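Karla Becerra
October 10, 2023

Long thread on the humanoid build. Most of this is about hands and cables. The legs have been fine for weeks and I have nothing to say about them.

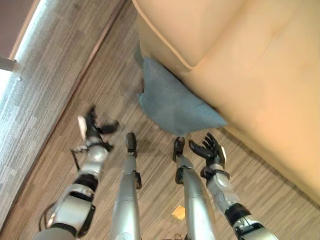
Looking down from the head, left hand moving, right hand open by the sofa.

For anyone new: the body is a used Olvera that we bought without hands and with a dead head unit. The hands are Kolteo, also used. Everything between the two is homemade, and that's where the trouble has been.

We work at Taltora, the shared shop over on the canal side. The robot lives in the lounge end by the sofa. The machine end has a better floor, but there's always somebody cutting something.

When I say we, I mean me and Evaristo Ocampo. He does firmware. I do wiring, brackets, and anything that needs a file.

Where we left off in March: both hands opened and closed from the bench supply, and neither one worked when mounted on an arm. I blamed the adapters. I was half right.

The wrist adapter is a flat ring with two bolt patterns, one for the Olvera forearm and one for the Kolteo hand. My first version was printed. It held the weight all right but flexed every time the thumb closed, and the flex pulled on the connector.

Second version is aluminum. Macario Bañuelos cut the pair on the little mill in exchange for me rewiring his bandsaw switch. I got the better end of that.

If you're copying this, leave the connector slot wider than you think. The plug fits through the slot fine. The plug with your fingers on it does not.

I filed both slots out by hand afterward. They're ugly and they work.

Next, the cable. The left hand line runs outside the forearm for now, with a loop at the wrist. I wanted it inside. There's a channel in the shell that looks made for it, and then it narrows at the elbow joint down to nothing.

I tried a flatter cable in the channel. It went through, and then I bent the elbow and the hand dropped off the bus. Straightened the elbow, hand came back. Did that enough times to be sure, then pulled the cable out again.

Outside routing it is. The loop needs to be big enough for full wrist rotation and small enough that it doesn't catch on furniture. Those two sizes are close together. I've re-tied it more than anything else on this robot.

Cable is Flundar, the soft silicone-jacket kind. It costs more than what I used before and it lies where you put it. The old stuff had a memory from the spool and kept springing out to one side.

The second problem took longer to find. With the hand mounted and the cable good, we'd get a twitch in the fingers every time the shoulder moved. Small, but you could see it from across the room.

Evaristo thought it was noise on the data line. I thought it was power. We each spent an evening proving ourselves right and neither of us did.

It was ground. The hand was grounding through its cable and also through the new aluminum adapter into the arm. The printed adapter had been insulating it the whole time, and I'd taken that away without thinking about it.

Fix: nylon shoulder washers on the hand side and a thin fiber gasket between the hand and the ring. Twitch gone on the right. Much smaller on the left. I'm still looking for the rest of it.

I've been asked what the power setup is. The arms run off the body's main bus. Each hand gets its own converter mounted behind the shoulder. I wanted them closer to the wrist but there's no room under the shell once the joint turns.

Both converters get warm. They have a small heatsink each and I check them with my finger after a long run, which is not a test method I'd recommend.

Now the head. The dead head unit came off and we put in a plain camera on a bracket, tilted down far enough to see both hands and the floor. I went back and forth on that angle for days.

Tilt it up and you get the room but lose the hands when they're low. Tilt it down and you get the hands, the shins, the feet, and very little else. We went down. Everything we want to do right now happens at the hands.

Soledad Esquivel made the bracket out of sheet steel in maybe an hour, after watching me redraw it all week. She put slots in it instead of holes, so the angle can be changed with a nut driver. I should've asked her first.

The frame rate on that camera is lower than I'd like. A hand moving at any speed smears. Evaristo wants to shorten the exposure and put up more light. I'd like to move the arm slower and see how far that gets us for free.

Some money, for those who ask. Since March we've spent 736 dollars, not counting the body or the hands. The largest single item was the pair of converters with their connectors, at 229. I thought it would be the aluminum. The aluminum was scrap.

Not in that total: the crimper. I bought a proper ratcheting one for myself and I'd buy it again. My old crimps looked good and pulled out with a light tug. If you have an intermittent fault and you did your own crimps with pliers, start there.

What the hands can do today. Open, close, spread the fingers, turn palm up, turn palm down. The right one holds an open pose steadily. The left one will too, most of the time.

The test routine is simple. Both arms come forward, the hands open, the wrists turn over, the hands close, and everything goes back. It repeats until we stop it or something faults.

Best run so far is 200 cycles on the right arm with no dropouts. The left has never gotten close to that. It'll go for a good stretch and then lose the hand for a second, usually at the end of the wrist turn.

That points at the loop again. Or at the connector behind the loop. I've swapped the cable end for end and the fault stayed where it was, so I don't think it's the cable itself.

Next step is to swap the hands left for right. If the fault moves with the hand, it's a Kolteo problem and I have to open one up. If it stays on the left arm, it's mine.

I'd prefer it to be mine. I have spare parts for mine.

A few things on software, secondhand from Evaristo, so any mistakes are my retelling. The arm controller and the hand controller run on separate clocks. Early on they drifted, and the fingers would start closing before the arm had arrived.

He now sends the hand its command only after the arm reports that it's in position. It adds a small pause. You get used to it. He says he'll clean it up later and has said so for a while.

The stop button is wired in hardware and cuts the arms and hands together. That was the first thing we did and I wouldn't run anything without it. It hangs on a long lead so that whoever is on the sofa can hold it.

With the arms cut, they sag. Slowly, but they sag, so stay out from under them. Hermenegildo Solís found that out with a cup of coffee in reach. No damage to him or the robot. The coffee went on the carpet side and it did not all come out.

We have a house rule now: no drinks on that side of the room when the robot is powered. It's written on the whiteboard by the door.

Stuff I'd do differently. I would've bought one hand first. Two hands means every mistake gets made twice before you notice it on either one. I had both adapters drilled wrong by the same amount.

I'd also label every cable at both ends on day one. I labeled one end. By summer I was tracing black cables to other black cables with a meter and a flashlight in my teeth.

And I'd take more notes on paper. My notes are in three apps and a group chat, and when the twitch came back on the left I couldn't find which washers I'd used on the right.

Replies I've gotten so far, answered here so I don't have to type them again:

Yes, I'll post the adapter drawing. It needs the wider slot added first – the file still has the old one.

No, the body isn't for sale, and I don't know where to get another. Ours came from a private seller who'd had it in storage.

Yes, the hand covers come off for cleaning. The screws are tiny and the same black as the covers, so do it over a tray.

No, it isn't picking things up yet. It opens and closes on air. I want the left side to run as long as the right before I put anything in its fingers.

First object will be something soft and light. Evaristo votes for a rolled sock. I was going to use a foam block, but a sock is fine.

Somebody asked about gripping force. We have it limited well under what the hand can do. I've had my own finger in it at the current setting and it was like a weak handshake. I don't plan to raise the limit until we have feedback from the fingertips that we trust.

To-do list as it stands tonight:
Swap hands left for right
Run the test routine on both arms until the left one faults
Replace the left wrist connector if the fault stays put
Strain relief on both forearms, a proper clip this time
Shorter exposure on the head camera, if I lose that argument
Redraw the adapter with the wide slot and post it

I'll add the result of the hand swap to this thread when it's done. If you've run Kolteo hands on somebody else's arm and seen dropouts at the end of wrist travel, please tell me what you found, even if you never fixed it.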